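# Plain wooden cubes in two sizes, from Skolton

I've been putting off this review because I wanted to live with the set for a good while first, and then it got to be October and I realized I'd been telling people about these blocks at the mailbox, in the grocery line, and once at the dentist, so I may as well write it all down in one place.

It's the plain cube set from Skolton, natural finish, with large cubes and small ones mixed together in a cotton bag. There are no letters, no painted faces, no magnets. I paid full price at the little toy and craft store in Skesesdale (it was the last bag on the shelf, and I may have walked a bit faster when I saw somebody else heading down that aisle). My last set was from Kettler's craft range, and I'd gotten used to sanding every single block before I let a child near it, so my hopes were set at a medium height.

Well, I didn't have to sand a thing! The edges on the big cubes are eased just enough that they feel kind in the hand, and you can still put two of them flat against each other without much of a gap. The grain is easy to see and a little different on each one, and my granddaughter, who is 3, has favorites based entirely on this. She'll turn down a cube and ask for "the stripy one," and I've learned to tell which one she means.

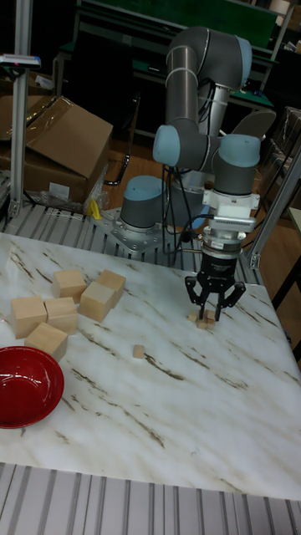
*Six of the large cubes, with the small ones off to the right.*

The difference in size is the part I'd like you to think about before you buy. The small cubes are SMALL. They're a pleasure for older hands and for grown-ups who like to fidget while on the phone, but I wouldn't leave them within reach of a baby, or of a dog like ours. When the little one is playing I bring out only the large cubes, and the tiny ones come out later, when her brother is home from school. He is at the age where he wants to build something with windows in it, and the small ones make very good windowsills and chimneys.

They're harder to pick up than you'd expect, too, especially when they're pushed close together. My fingers aren't what they were, and on a smooth tabletop I tend to chase the last one around for a while. I've come to think of this as a point in their favor, since my friend Arne Böttcher, who has been working on his grip after a wrist operation, borrowed the small ones for 2 weeks and wasn't in a great hurry to give them back. He says they're far less dull than squeezing a ball.

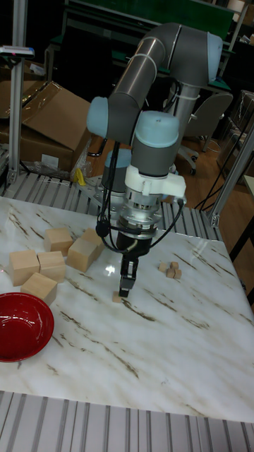 As for the wood itself, it's pale and fairly light in weight, and I've had no splinters. The blocks have been dropped on tile, chewed a little (not by me), and left on the porch overnight at least once. One large cube has a soft dent in a corner from the tile, and the rest look much the way they did when I brought them home. I wipe them with a damp cloth and let them air out on a dish towel. Please don't soak them, as I did that to the Kettler ones and the grain came up all fuzzy.

Now for the grumbles, and I do have a few. The bag is too narrow at the top, so getting the large cubes back in is like stuffing a pillow into a sock. The small cubes then work their way down to the bottom, and you have to empty everything out to reach them. I would gladly have paid a little more for a box with a divider. I keep thinking I'll sew a second bag, and perhaps by November I'll have done it.

I'd also have liked a few more of the large ones. You can build a decent wall and a decent tower, though having both at once takes some negotiating between a brother and a sister.
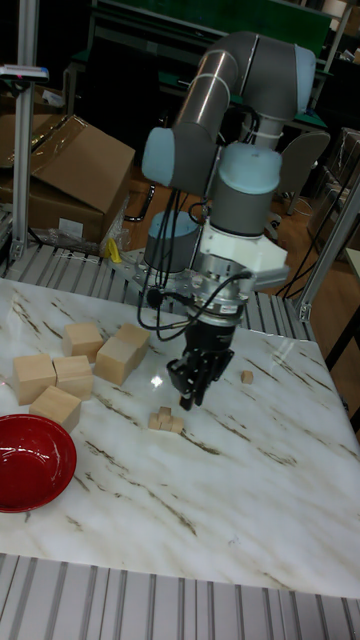 *Large cubes and small ones on the marble pattern, with a red bowl at the left.*

Somebody asked me how they compare with the Sturkon set, and I can only go by the one my neighbor has. Those cubes are heavier and have sharper corners, and they make a wonderful clack when a tower comes down. If your builder is seven or eight and likes a good crash, you might be happier with them. For a mixed household like ours, with one careful child and one who is not, I'd buy the Skolton again, and I very nearly did last week for my niece's little boy, only the store was still waiting on a delivery.

Four and a half stars from me, with the missing half entirely on account of that bag.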